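HOSP 210: Dining Room Operations
Unit 4 Handout: Table Linen
Instructor: Nurhan Eren

Linen is one of the larger recurring costs of a dining room. Students are expected to know how it is bought, stored and replaced before the practical assessment.

Par stock is the quantity of each item needed to run the room without shortage. The usual rule is three sets: one on the tables, one at the laundry, one on the shelf. A banquet hall seating 300 therefore holds well over its nightly need in napkins and should plan storage to match.

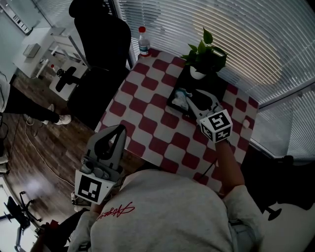 Figure 4.1. Checkered tablecloth, red and white.

Patterned cloths hide light staining better than plain white ones and suit informal service. They fade with repeated washing, and new pieces may not match older stock. Replace them by full set where the budget allows.

Cloths should hang evenly on all sides and clear the seat of the chair. Damaged pieces are entered in the discard log and cut down for kitchen use.

Reading for Unit 5: the Akinola case, pages 30 onward.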